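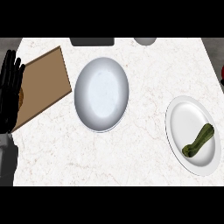

Glue testers wanted (paid, and we feed you)

Hello! I'm Antigoni, I run the testing side of things at Trullura, and I'm after people who stick things to other things. Card makers, model builders, teachers with a cupboard full of dried-up glue sticks, parents who get handed a broken dinosaur at teatime — all of you, please.

We've been making paste and paper glue for schools for a good while now, and this autumn we're bringing out a new white craft glue called Flodum. It's meant for paper, card, felt, cork and light wood. I've been using it at my own kitchen table since spring and I like it a lot, but I would say that, and I hold a bottle the same way every time. I need 50 people who don't work here to use it properly, for six weeks, and tell me what annoys them.

What you'd be doing

We post you a box. In it there are four bottles of Flodum with two different nozzles (the long thin one and the stubby one), a pack of card and felt offcuts, and a notebook. You make whatever you'd normally make. Twice a week you jot down what you stuck, which nozzle you used, how long you left it and how it looked the next day. A few lines is plenty. If it blobbed or went stringy or the cap welded itself shut, I want to hear about it, with swearing if needed.

Halfway through I'll ring you for a chat, twenty minutes or so, at a time that suits you. Then at the end there's an afternoon at our workshop, Mitsotakis-Vlachou House, where everybody brings something they made and we sit round the big tables and go through the notebooks together. Lunch is on us and it's a proper hot one. Tell us if you're vegetarian or can't have nuts.

Who I'm looking for

You should be 18 or over and use glue at least once a week at home, at work or at a club. You don't need to be good at it! I'd love a mixture, so if you've only just started scrapbooking you're as useful to me as someone who's built 600 model railway cottages (hello Digby McKinnon, yes, you can apply again).

I'm short of left-handed people and of anyone with stiff or sore hands. Last time we tested a bottle, nearly all our testers had a strong grip, and we ended up with a cap that my own mother couldn't open. If squeezing and twisting is hard work for you, please do get in touch, and if you'd like a form in large print or would prefer to do the notes by voice message, just say so.

Teachers and classroom assistants are welcome, but the test bottles have to stay with the grown-ups for now. We'll do a separate run with schools next year.

Sorry, but I can't take you if you work for another glue or paint firm, or if you know you react to adhesives or latex. The full ingredients list comes with the form, so have a read before you sign anything.

What you get

Each tester gets £120, half when your box arrives and half once we've got your notebook back. We pay your travel to the workshop as well, up to £40, and you keep whatever's left in the box. You'll also get a set of Lonik brushes, the nice flat ones we use here for spreading.

One thing to be clear about: please don't put pictures of the bottle online until it's in the shops. Pictures of what you've made with it are fine, as long as the label isn't showing.

How to apply

Ask for a form by emailing the testing desk, or ring the workshop and speak to Blair Sutherland, who'll post you one. There are eight questions. The one I read first is "What's the last thing you glued, and did it stay glued?" so have a bit of fun with it.

Forms need to be back with us by the end of the month. Angeliki Kourkoulas and I will read them all, and you'll hear from us either way. Boxes go out in the first week of October.

If you're not picked this time we'll ask whether you'd like to stay on the list — we've got a glue stick and a wood glue coming along after this one.

Antigoni Liapis
Tuesday, September 4, 2018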